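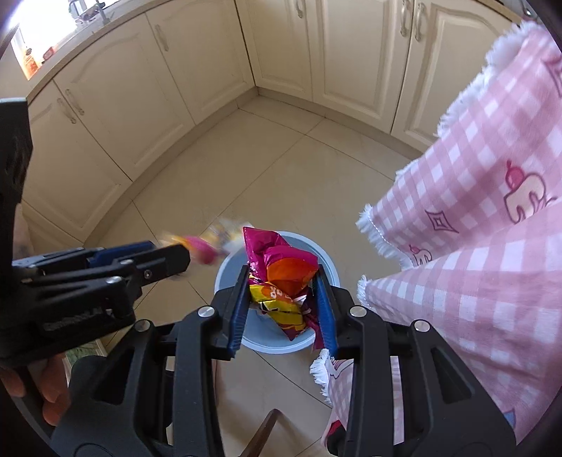
스코스틀로 생활용품 사업부 홍보팀

과자 봉지의 최종 목적지를 묻다… 스코스틀로, 거실용 원형 통 '드로카우' 1월 출시

생활용품 업체 스코스틀로(Skostlow)는 바닥에 두고 쓰는 원형 통 '드로카우(Drokau)'를 1월부터 판매한다고 밝혔다. 쓰레기통이라고 부르면 거실에 두기 싫어하고, 바구니라고 부르면 쓰레기를 넣지 않는다는 소비자 의견을 받아들여 회사는 제품명 뒤에 그냥 '통'이라고만 적기로 했다. 회의는 꽤 길었다.

색상은 옅은 파랑 한 가지다. 당초 여러 색을 검토했으나 시제품을 본 사내 의견이 한쪽으로 몰렸고, 나머지 색은 회의실 창고에서 우산꽂이로 근무 중이다. 입구를 두르는 테두리는 넓게 잡았다. 봉지를 조준해서 넣는 사람보다 대충 넣는 사람이 많다는 점을 설계에 반영한 결과다.

출시에 앞서 스코스틀로는 가정에서 과자 봉지가 어디로 가는지를 물었다. 설문에는 261명이 참여했다. 응답자 가운데 38퍼센트는 다 먹은 봉지를 '일단 탁자 위에' 둔다고 답했다. '일단'이 얼마나 걸리는지를 묻는 문항도 있었으나 답을 적지 않은 사람이 많아 집계에서 뺐다. 소파 틈이라고 답한 사람도 적지 않았으며, 이 가운데 일부는 주관식 칸에 사과의 말을 남겼다. 회사는 사과를 받을 위치에 있지 않다고 판단해 별도로 회신하지 않았다.

봉지를 접는 방식에 대한 의견도 갈렸다. 딱지처럼 반듯하게 접는다는 쪽과 구겨서 비튼다는 쪽이 있었고, 양쪽 모두 상대편을 이해하지 못했다. 비틀어 구긴 봉지는 손을 놓는 순간 슬그머니 펴지면서 부피를 되찾는 성질이 있다. 개발팀은 자홍색, 주황색, 노란색이 한꺼번에 들어간 화려한 봉지를 특히 눈여겨보았다. 과자를 팔 때는 더없이 훌륭한 색이지만, 다 먹고 난 뒤 거실 바닥에서도 똑같이 눈에 띈다는 단점이 있다.

제품 개발을 맡은 아티나 칼로예로풀로스(Athina Kalogeropoulos) 팀장은 "뚜껑이 달린 시제품도 만들어 봤는데 다들 뚜껑 위에 봉지를 올려놓고 갔다"며 "그래서 뚜껑을 없앴더니 회의가 짧아졌다"고 말했다. 그는 또 "발로 밟는 페달도 검토했지만 소파에 앉은 사람은 발을 움직일 생각이 없다는 사실을 먼저 인정해야 했다"고 덧붙였다.

함께 출시되는 '푸루스(Furus)'는 분홍색과 흰색 깅엄 체크 천이다. 가장자리에는 흰 실을 풀어 술처럼 마감했다. 탁자에 깔아도 되고 무릎에 덮어도 되며, 손님이 예고 없이 왔을 때 무언가를 급히 덮는 용도로도 쓸 수 있다. 마지막 용도는 법무 담당자가 삭제를 권했으나 홍보팀이 깜빡하고 반영하지 못했다. 술 부분은 풀린 것이 맞고 불량이 아니다. 사내 시연회 때 같은 문의가 여덟 번 들어와 보도자료에 미리 적어 둔다.

천을 세탁할 때는 세탁망에 넣고 찬물로 돌리면 된다. 술이 엉키면 마르기 전에 손가락으로 빗어 준다. 통은 물로 헹궈 뒤집어 말린다. 안쪽에 봉투를 씌울지는 각자 정할 일이지만, 씌우지 않기로 했다면 과자 부스러기와 친하게 지낼 각오가 필요하다.

드로카우와 푸루스는 따로 살 수 있고 두 제품을 묶은 세트도 있다. 세트 포장은 통 안에 천을 접어 넣는 방식이어서 상자가 하나로 끝난다. 유통은 맥피(McPhee) 매장과 맥피 온라인몰이 맡는다. 매장 진열은 월요일에 시작하며, 출시 첫 2주 동안 세트를 사는 고객에게는 푸루스와 같은 무늬의 작은 행주를 준다. 행주는 준비한 수량이 떨어지면 더 만들지 않는다. 재단하고 남은 천으로 만든 것이라 크기가 조금씩 다르다.

빈 과자 봉지의 분리배출 방법은 사는 곳마다 다르므로 지역 안내를 따르면 된다. 드로카우는 봉지를 잠시 모아 두는 통이며, 꽉 찬 통을 비우는 기능은 없다. 이 부분에 대한 문의도 이미 있었다.

제품 견본과 고해상도 사진은 스코스틀로 생활용품 사업부 홍보팀에 요청하면 받을 수 있다. 점심시간에는 전화를 늦게 받을 수 있으니 이메일이 빠르다. 견본을 보낼 때 과자는 함께 넣지 않는다.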